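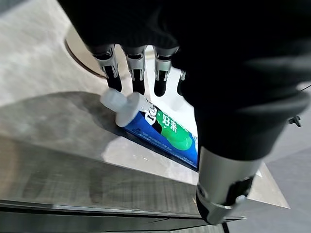 Last updated: 2022-01-29

Figure 4. Wrist view at the pre-grasp pose, with the thumb and the four fingers on opposite sides of a toothpaste tube.

4. Grasp planning for soft tubes on a reflective surface

4.1 Setup and notation

The planner described in this section takes over when the arm has reached its approach height and ends when the hand controller reports a stable closure. Arm motion before that point is handled by the Skastbridge trajectory server, which we use without changes. The input to the planner is one color image from the wrist camera, the current joint positions of the arm and hand, and an object class. The output is a wrist pose, a closing order for the fingers, and a current limit for each joint.

We write the long axis of the tube as a line in the plane of the counter, with its direction taken from the crimp to the cap. The opposition axis of the hand is the line from the thumb tip to the midpoint of the fingertips. A pre-grasp is accepted when the angle between these two lines, projected onto the counter, is close enough to a right angle and the tube lies in the gap between thumb and fingers.

4.2 Finding the tube axis

The first version of the perception module, written by Ojārs Kütt for the Graline stack, fitted a rectangle to the object mask and took its long side as the axis. This worked on boxes and bottles. On tubes it failed often, for two reasons. A tube is wide at the crimp and narrow at the cap, so the fitted rectangle leans toward whichever part is more visible. Near the counter the hand also covers much of the object. In Figure 4 the crimped end is hidden under the black hand covering, while the white cap and the blue body near it are in view.

The current version uses the cap as an anchor. A small network predicts two points, the center of the cap face and the center of the shoulder, and the axis is drawn through them. The visible edges of the body are then used to correct the angle. Printed graphics are a source of false edges. The green panel on the tube in Figure 4 has rounded shapes inside it and a strong boundary against the blue, and an edge detector with no mask will happily follow it. We therefore keep only edges that lie on the outer contour of the mask.

The network was trained on 3,625 labeled wrist images. Of the object models used in testing, none shared a label design with the training set.

4.3 Glare and shadow

Brushed steel gives a bright patch whose position depends on the wrist pose, and the hand throws a broad shadow over the same surface. Both are present in Figure 4, the glare just below the tube and the shadow toward the upper left. Depth from the stereo pair on the forearm is unreliable in the bright patch, so we do not use it for the counter height. The height is measured once per session by touch and stored.

Shadows caused a different problem. The segmentation model sometimes joined the shadow edge to the object and moved the predicted axis by several degrees. Edgars Dambrauskienė added a filter that renders the hand model from the joint positions, projects its expected shadow using a fixed light direction, and lowers the weight of any contour point near the predicted edge. The filter takes 4 ms on the Starneck control computer. It needs the light direction to be set again when the lamps are moved, and we have not automated this step.

4.4 Closing order

Closing all joints together tends to roll a tube toward the thumb. The planner instead moves the thumb first until its current rises above the free-motion level, holds it there, and then closes the fingers starting with the one nearest the middle of the tube. Each joint has its own current limit, taken from a table indexed by object class. The limits for tubes were tuned by hand at the Kalniņš site over 15 sessions.

If the thumb meets no resistance within its travel, the hand opens, the wrist rises to approach height, and perception runs again. A second miss ends the attempt. Both events are logged with the image and the joint state, and the logs from 133 attempts are used in the error analysis in Section 5.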